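Moroz steam iron, after a winter of use

I bought the Moroz in May to replace an iron that had started dripping brown water on to shirts. It came from the electrical shop in Carncombe, where it was the second cheapest on the shelf. I iron for a household that still wears proper cotton, and I also press tablecloths for the hall at Gokbridge, so it gets more work than most irons would.

The box holds the iron, a plastic filling jug and a folded sheet of instructions. The instructions are printed small and the drawings are poor. The one thing worth reading is the part about water. Ours is hard, and the sheet says to use half tap and half distilled. I did this for the first month, then went over to tap water only to see what would happen. By autumn there were white flecks on dark trousers. I ran the cleaning cycle twice over the sink and they stopped, and I have gone back to mixing.

It is lighter than my old iron. I wasn't sure I would like that, as weight does a lot of the work on linen, but the steam makes up for most of it. On a tablecloth folded in four it will get through the top two layers. The bottom two need turning over and doing again. Pillowcases, tea towels and school shirts are no trouble at all.

The soleplate has a narrow point, which goes neatly round buttons and into the gathers at the top of a sleeve. It slides well on cotton. On anything with a print I turn the garment inside out, and so far nothing has stuck. I did scorch a napkin on the highest setting through leaving the iron flat while I answered the door, and the mark on the plate came off with a damp cloth and some bicarbonate once it had cooled.

T-shirts are where I have changed my habits. I used to get the board out for every one of them. Now I lay a thick cloth on the table and do them in a batch, body first and sleeves last, with the dial on the middle setting and a short burst of steam at the hem. Jersey stretches if you push it about, so I press and lift.
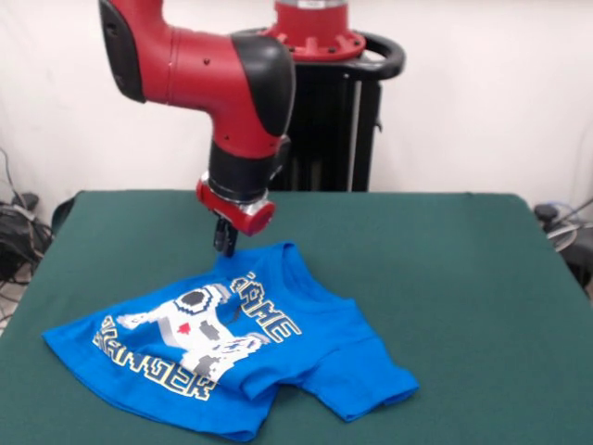

Blue short-sleeved t-shirt on the green table cloth.

The dial is the weakest part. It sits under the handle and turns too easily, and I have knocked it from cotton down to wool several times without noticing until the creases stayed in. The light goes off when the iron is up to heat, but it is hard to see in daylight. Heating takes long enough to fill the kettle and sort a basket. It does hold its temperature well once it is there.

The cord is a decent length and covered in woven fabric. It leaves the handle on the right-hand side. My neighbour Severyn Sirko is left-handed and borrowed the iron for a week. He found the cord dragged across whatever he had just finished, and he has since bought a different one. If you are left-handed, try it in the shop first.

There is an automatic shut-off, which I like, although it comes on a little soon when you are folding between pieces. A quick shake of the handle brings it back.

For comparison, I tried a Tamside belonging to Roksolana Yurchenko, who does alterations. It is heavier, hotter and has a much better dial, and it costs a good deal more. For a pleated skirt or a wool jacket I would rather have hers. For a weekly pile of ordinary washing I couldn't see enough difference to pay for it.

Small points: the tank lid is stiff and hurts a fingernail. The jug is useful and I keep it on the windowsill. The heel is wide enough that the iron has never tipped over — my old one did it constantly. It doesn't leak, provided you let it heat fully before pressing the steam button.

I would buy it again at the same price. I'd still like someone at Moroz to look at that dial.

Contact | Copyright, all rights reserved | Back to top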